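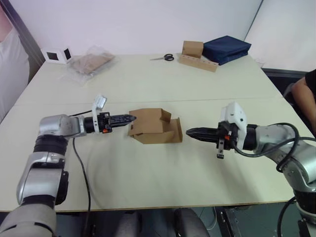

Vol. 2, p. 80

WANTED: people who move a lot, people who just moved, people who are about to

Call for participants. Closes end of April. Please read the whole thing before you write, I get a lot of emails asking stuff that's already in here.

I'm Genji Ichikawa and I'm putting together a oral history of moving house. Renters mostly but owners welcome. The working title is Gallon, after the size of box my mother insisted on for everything (she meant something else by it, long story, it's in the intro). Pallness is the publisher. Small press, they pay on time.

What I want is talk. An hour or so of you telling me about one move. Not your whole life, one move. The first apartment, the divorce, the time the truck didn't show up, the three weeks on your cousin's floor. Good moves too. I have very few good moves so far and would love some.

Who I'm looking for:

Anybody 18 or over who has changed address in the last ten years. Renters in the Pawłowska Street buildings, especially if you were there before the rents went up. People who moved for a job that then fell through. Military families. Anyone who has moved an elderly parent out of a house they'd been in forever. Movers! Working movers, retired movers, people who did it one summer and hurt their back. I have two movers signed up and want more.

Who I can't use this time: landlords, realtors, and anyone in the middle of a court case over a lease. Nothing personal, the press's lawyer said no on the last one. Write me when it's settled.

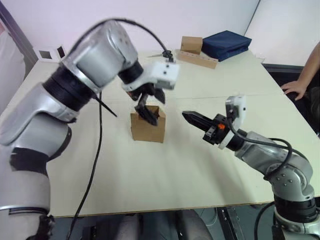
The interview itself is at the Hetik reading room, upstairs, there is an elevator. If stairs or elevators or leaving the house are a problem I can come to you, or do it by phone. Phone works fine, don't feel bad about asking. Evenings ok. I start at 9 in the morning and the last slot is 7 pm.

You'll get the questions ahead of time. They're not scary. What did you pack first. What did you leave. Who helped. What did it cost, if you remember. What did the first night sound like. That kind of thing. You can skip any of them.

Pay is $80, cash or check, at the end of the session. You keep it even if you pull out later. Parking gets reimbursed, bring the stub. Bus fare too, no stub needed.

If you have an object that's made it through every move, bring it along. A pan, a lamp, a bag of cords. We'll talk about it for ten minutes at the end and that part often ends up being the best of it.

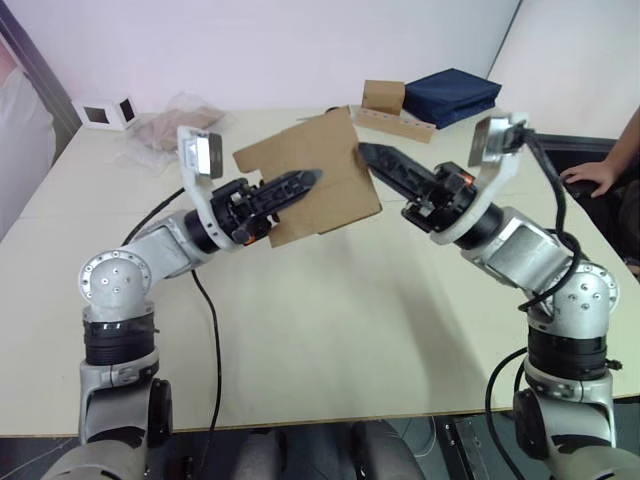

Reading time: 2 min

Names. You can use your real one, a first name only, or something made up. You get the transcript back before anything goes to the press and can cross out whatever you like, no explanation needed. You have three weeks to do that. After that it goes to layout and I really cannot pull it, please dont make me have that conversation again.

Recordings stay with me until the book is out and then they're either erased or given to the Hetik collection, you tick the box for which one. There's a form. One page.

Languages: English or Japanese with me. Polish and Spanish I can get an interpreter for, but need a bit of notice, so say so in the first email.

Also wanted, separate from the interviews: written pieces. 300 words max. Subject is the last box you unpacked, or the one you never did. These are unpaid, sorry, but you get a copy of the book if yours goes in. Typed in the body of the email please, no attachments. Handwritten is fine by mail. Kids can send these in with a parent's ok.

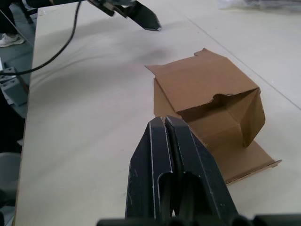 Photos of old leases, truck receipts, change of address cards, all welcome as scans. Cover up account numbers first. Somebody sent me their whole bank statement last month and I had to delete it twice.

To sign up: email Genji at the Hetik front desk address with MOVING in the subject line. Tell me your name, a phone number, which move you'd talk about (a sentence or two is plenty) and what times are good. Or leave a note in the box at the desk, room 469, they pass them on to me every evening.

I answer everyone, usualy within a week. Slots go in the order people write in, except that movers and Pawłowska Street tenants go to the top of the pile. If you're full of doubts about whether your move is interesting enough, sign up anyway.

Flyers to print and hang in your laundry room are at the desk too. Take a few.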